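Press release
2024-03-30
Issued by Endar

Endar publishes first results on garment folding outside the laboratory

Endar, which develops control software for two-armed household machines, has published the first results of its Lestent programme. The programme asks a narrow question: can a machine fold ordinary clothing in an ordinary home, without the furniture being moved or the lighting changed?

The short answer is that it can fold some items, slowly. Padded clothing remains largely unsolved.

Lestent began in January. The work so far rests on 2,000 recorded demonstrations in which people carried out household chores with hand-held grippers, one in each hand. The recordings were made in lived-in rooms. Of the total, 400 deal with bulky items such as padded jackets, quilts and thick blankets. The remainder cover towels, shirts, trousers and bed linen.

The control software, named Tarovach, was trained on these recordings and then run on a fixed two-armed test machine. Towels and pillowcases were folded to an acceptable standard in most trials. Shirts were folded less reliably, and the most common fault was a sleeve left outside the fold. In 200 trials with padded jackets, the machine produced a fold that the test team would accept only 10 times.

"A towel has four corners and stays where you put it," said Cường Dương, head of testing at Endar. "A padded jacket holds air. You press one side down and the other side comes up. A person corrects for that without thinking about it. Our software notices the change too late, and by then the fold has moved."

The report lists three causes of failure. The first is grip: the fingers close on the outer cloth and miss the filling, so that the layers slide over one another. The second is edge finding. On dark quilted cloth the stitched channels look much like a hem, and the software often picks the wrong line. The third is the surface underneath. A mattress gives way under load and a patterned cover adds visual clutter, whereas a laboratory table does neither.

Endar has therefore decided against bench-only testing for the next stage. Beds, sofas and floors will be used for all bulky items, and the rooms will be left as their occupants keep them.

"We get asked when people can buy one," said Hạnh Dương, who leads the Lestent programme. "For towels, the remaining problems are cost and speed. For winter clothing we don't have a date, and we would be guessing if we gave one."

The report also covers shop-floor tasks. Stacking folded goods on a shelf proved easier than folding them, provided the stack was low and the shelf was open at the front. Hanging garments on a rail was attempted but is not reported in detail - the number of trials was too small to support a finding.

The next stage will add recordings of padded clothing with the zip open and closed, and with sleeves laid out in different positions. Endar will work with Thân, a maker of gripper fingers, on softer pads for thick cloth. A second report will follow once the jacket trials have been repeated with the new pads.

The full report, with the trial protocol and a table of failures by garment type, is available from Endar on request.

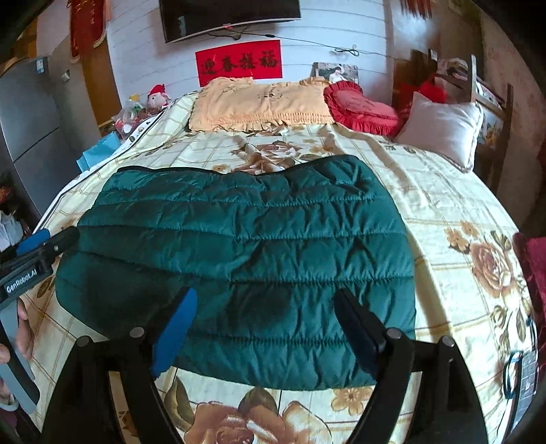
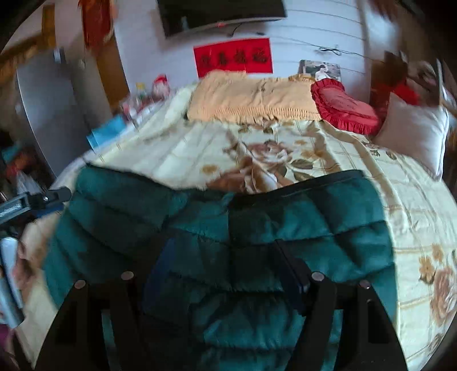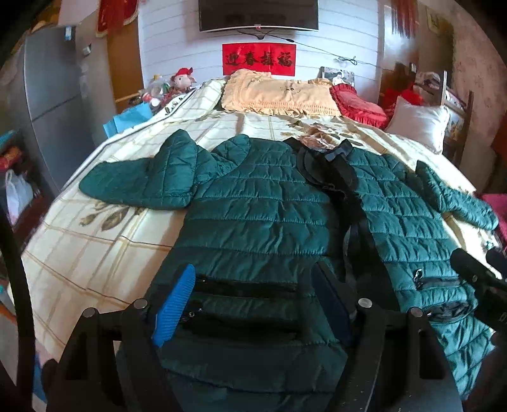 Hand-held grippers and dark teal quilted or padded cloth on a bed with a flower-patterned cover. Pictures may be reproduced with this release.

Notes to editors

A fold is accepted if the item stays folded when lifted from beneath and no sleeve, hood or strap hangs outside it. Trials stopped by the operator are counted as failures.

Enquiries about the report or the trial protocol should be addressed to Hạnh Dương at Endar.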